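Marks on walls: your questions

Stolstead Lettings, tenant help pages
Last updated March 22, 2018

We get the same questions every spring when people start thinking about moving out, and plenty of them concern pencil, pen and crayon on painted walls. These answers were put together by Eyerusalem Teshome, who does our check-outs, and Desta Yimer, who does the repainting when a check-out goes badly. Neither of them believes much of what it says on the back of a bottle.

Will I lose my deposit over a bit of scribble?

Probably not over faint pencil. We look at the whole room, how long you've been there and what the wall was like when you moved in. A wall that was last painted before your tenancy began, and has had a family living beside it for years, was going to need a coat anyway. Felt pen across a fresh wall is another matter.

Does the white eraser trick work?

Sometimes. A plain, clean, soft eraser will lift light pencil from most emulsion if you go gently. Try it low down or behind a door first. If the eraser has been used on coloured pencil, throw it out or you'll be rubbing that in as well.

What about the sponges everyone swears by?

We're not keen. They are very fine sandpaper with good publicity. On matt paint they leave a shiny patch that shows up worse than the mark did, especially with a window to one side. Desta has repainted more walls because of sponges than because of children, and he'd like that on record.

Toothpaste? Hairspray? Bread?

Toothpaste is a mild abrasive, so see above. Hairspray leaves a sticky film. Bread does pick up a little soft pencil, and then you have crumbs.

How faint is faint enough to leave alone?

Stand where you'd normally stand in the room, with the lights as you'd normally have them. If you have to hunt for the mark, we'd have to hunt for it too. Pencil on a pale wall often looks much worse to the person who has been staring at it all week.

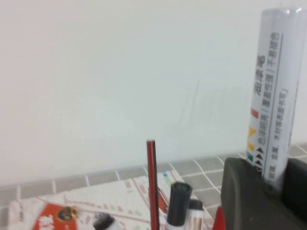

Faint grey scribble on an off-white wall, with a pencil and markers on the tiles in front.

Marks like these we'd note on the report and would be unlikely to charge for. Please don't attack them with a scourer the night before you hand back the keys.

Can I just paint over it myself?

Ask first. "White" covers a great many colours, and a square of the wrong one is very hard to miss. If we know which paint was used we'll tell you. Pencil can usually be painted straight over. Marker may well bleed back through, so it needs a stain block underneath and time to dry.

What does it cost if you do it?

For a single wall in pencil or crayon we charge £34. Marker is £60, which covers the stain block and a second visit. You'll be sent photographs with the bill, and you are free to argue.

Is "washable" marker washable?

On skin and most clothes, fairly. On flat paint we have our doubts. Wipe it straight away with a damp cloth and you may be lucky.

How do I get pen off tiles?

Glazed tiles are easy: warm water, washing-up liquid, a cloth. The grout is the awkward part. White grout soaks ink up, and a toothbrush will only do so much. We don't charge for greyish grout. Everyone's goes grey.

When should I report a mark?

If it was there when you moved in, within 19 days of getting your keys, with a photo. After that it's your word against the inventory. For tenancies ending in April, send questions to the Pristville office.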